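Talk notes, house rules for shared robot cells
Friday slot, 20 min plus questions. Keep moving!!

Open cold. No bio. Say title, say who did the work (me, Setsuko Okabe, Osamu Amano), go.

Start with the question I ask every new person. Who is allowed to be inside the line when the arm is powered? Wait. Let them answer. Usually three different answers in one room. That is the talk.

What I mean by rules. Short ones, on the wall, in words the night shift uses. Standards come first and we don't replace them. If the standard and the wall disagree, the wall gets fixed by Monday. Say that slowly.

Background, one minute max. Nutau cell went live in April with a 99 page safety binder. Good binder. Read by two people, one of them wrote it. Setsuko cut it to 6 rules. Binder still exists, rules point into it by page.

The rules. Don't read them off, talk round them.

1. Call it out. "Arm live" before enabling, every time, even alone. Flynn Prendergast thought this was silly, says it louder than anyone now.

2. One person holds the pendant. Hand over by name. "Mathis, yours." "Mine." No putting it down on a chair in between.

3. Slow first. New program, new tool, new object, first run at reduced speed. Changing the object counts as a change. People forget this one the most. Same path, diffrent bottle, still a new run.

4. Know where your people are before you press anything. Look, then say it. Wrist view does not count as looking, it is too bent to judge distance from.

5. Clear table. Only what the task needs. Tools go back on the bench.

6. Anyone can stop it. No blame, no form until after.

Pause here. Water. Then pictures, let them look, don't talk over it.

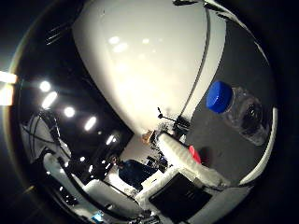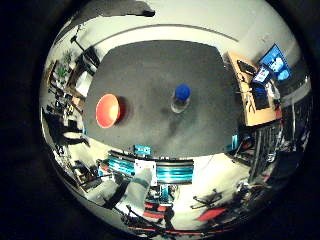
Rule 5, gray table with the bowl and the bottle. Rule 4 for the other two, find the person.
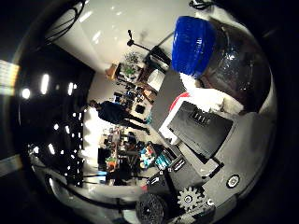

OK so on to how you write one of these. Test we use: can you tell from the doorway if the rule is being followed? If not, rewrite it. "Be aware of your surroundings" fails. "Say the name of the person nearest the arm" passes.

Second test, can a visitor repeat it after hearing it once. Mathis Hervieu tried our first draft out on his dad over the phone. Dad got four right. We rewrote the other four. (Yes there were 8 then. Two got merged into others, ask me after if you care which.)

Third, every rule has an owner and a review date. Osamu owns speed. Setsuko owns the line on the floor, incl. moving it when the layout moves. I own stops.

Objects. Spend a minute. We keep a list of what may go on the table and what may not. Soft, light, empty is the default. Glass is out. Anything with liquid needs a sign off, and I mean a signature, with a time next to it. Caps, lids and small bits get put away at the end of every block or they end up under the base and some poor soul reaches in for them with the arm live. Happened at Clalby. No injury, long meeting.

Cables. Nobody likes this part. Walk the floor before the first run. Anything crossing a walkway gets taped, ramped or moved. Hosoda people do it with a checklist on the back of the door, we copied it, credit them out loud.

Chairs!! Chairs roll. Park them on the far side.

Remote operators, if time. Same rules plus one: the person in the room outranks the person on the headset. Always. Operator sees a curved little piece of the world and thinks it's the whole thing. I did this myself for weeks. If the room person says stop, you stop and ask later.

Numbers slide. 400 logged sessions since the short rules went up. Don't oversell it. We changed the training at the same time, so can't say which one did what. Someone from Levitz will ask, just say it straight.

What did get better, and I'll stand behind this: people stop the arm more often. Looks bad on a chart. Want it to look like that. Manager asked me to get the stops down and I said no, took two goes to explain why.

What did not get better: handovers at lunch. Rule 2 falls apart at lunch. Open to ideas, mean it.

Skip if late: the bit about sign colors. Skip if late: sticker story.

Take home. Write yours in one afternoon with the people who run the arm in the room. Put it up in pencil. Live with it for a month. Then print.

Dont hand out ours as a template, everyone just copies it. Offer to read theirs insted. Email on last slide.

Questions I expect
- why not just fence it. Fence is fine, we have one at the other site. Rules still needed, somebody opens the gate.
- does the floor line mean anything legally. No idea past our own site, send them to their safety officer.
- light curtains. Setsuko takes it.
- who trains the trainers. Osamu, with me watching, then swap.

Thank Flynn for the floor tape. Clicker batteries, check before.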